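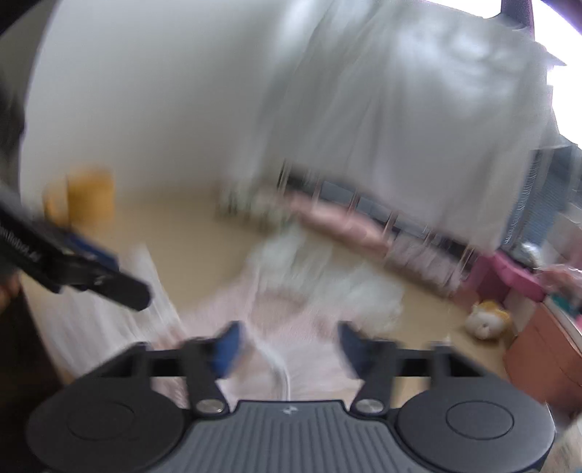

本页最后修改：星期四 16:40
设备采购与预算讨论区 › 手持夹爪添置方案（征求意见）

发帖：costa_设备组
各位同事：下一预算周期拟添置手持夹爪，用于居家整理类任务的数据采集，主要对象为衣物、毯子、塑料袋等柔性物品。现将初步方案公布如下，请于星期四下班前回复意见。
一、拟购Fistis手持夹爪10套，含指尖垫片及连接件。
二、备用指尖垫片200片，由Lelemer供货。
三、存储与充电设备另行立项，不列入本次预算。
预算编号为718，回复时请注明。

回复：量具室老周桌
对第一项有保留意见。现有夹爪的使用率尚未统计，一次添置10套依据不足。建议先购四套，其余列入下半年计划。此外，报价单未写明保修范围，财务审核时必然退回。

回复：bergeron_2组
不同意楼上意见。柔性物品任务通常需双手各持一只夹爪，四套仅够两人同时作业。分批采购还须重复走询价程序，单价也未必能够维持。

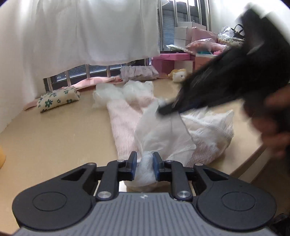
图：以手持夹爪夹取白色塑料袋

回复：量具室老周桌
双手作业的需求可以理解，但方案正文未作说明，应当补入。另请发帖人明确“套”的含义：一套为单只还是一对？如为一对，本人上述意见须重新计算，所需场地及存放柜亦应一并考虑。

回复：costa_设备组
感谢指正。方案中一套指单只，即10套可供五人双手作业。修订稿将改用“只”作计量单位，避免歧义。保修条款已向Fistis书面询问，对方答复保修期内免费更换连杆，指尖垫片属耗材，不在保修之列。

回复：仓储_北侧
关于第二项：200片垫片数量偏高。上一周期领用记录为196片，但其中包含培训损耗，本周期培训人数已减少。库房存放橡胶类耗材亦有期限要求，建议分两次到货，合同总量不变。

回复：bergeron_2组
赞成分两次到货。薄塑料袋与针织物对垫片表面状态要求不同，垫片老化后夹持薄膜类物品容易打滑，集中囤货并不可取。另建议预留小额经费购置练习用物品，包括旧毯子、靠垫套和各种规格的塑料袋，此类支出以往均由各组自行垫付，报销手续繁琐。

回复：量具室老周桌
练习用物品不宜列入设备科目，应走低值易耗品。对数量问题，本人仍坚持先购六只，保证三人同时作业，待使用记录齐全后再行追加。

回复：costa_设备组
各方意见已收悉。修订稿将并列两种方案：甲案一次购置10只；乙案先购六只，余量视使用记录追加。垫片改为分两次到货。练习用物品另填申请单，最高可申请额度以财务通知为准。Lelemer的更新报价收到后附于本帖。

回复：仓储_北侧
请在修订稿中同时写明到货验收人及存放位置，库房据此安排货架。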